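The Slipper Table

I bought the table from Garba Isah on 4 February 2022, and he told me three things before he'd let me carry it down the stairs. It had come out of the old Odotwood showroom. It had never once been oiled. And his aunt had kept her house shoes on it for years, which he said in a low voice, like he was telling me somebody had died on it.

"On it?" I said. "Not under it?"

"On it," he said. "She wanted them where she could see them."

I paid him and went home happy. It's a pale thing with rounded corners, and I'm a sucker for wood you can read. The grain goes across in these long slow curves, like a map of some river country, and I used to drink my coffee over it and pick out towns. Zotier was up in the corner by the scratch. Cadix was lower down, where the lines close up into ovals.
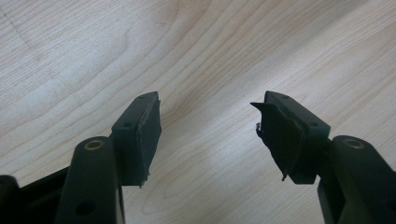 By March I had the roads worked out too, and a population for Cadix (1,784, very proud people, terrible at football). My sister came over, looked at the bare top and asked where I was planning to put my keys. I said nowhere, I was planning to look at it. She gave me the face.

Then one morning I came out in my socks and put my slides on the table. The pink ones! I didn't decide to. I had them in my hand, and the floor seemed like a rude place to leave them — that's the only way I can explain it. I ate my toast standing up and felt very calm.

After that I wanted them to have somewhere to go, so I found a little white shelf, the kind with a tray on top and a cubby underneath, and set it toward the back. A left one and a right one, side by side, tucked in for the night. That was the idea, anyway. Every morning they were out again.

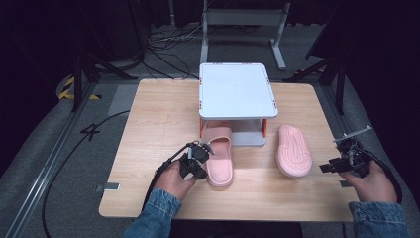 The left one facing home, the right one on its back.

I called Garba and asked him if his aunt's shoes had ever, you know, moved.

He was quiet for so long I thought I'd lost him.

"Which way is the left one pointing?" he said.

"Toward the shelf."

"Oh, good," he said. "Then she likes you." And he asked if I wanted the chairs.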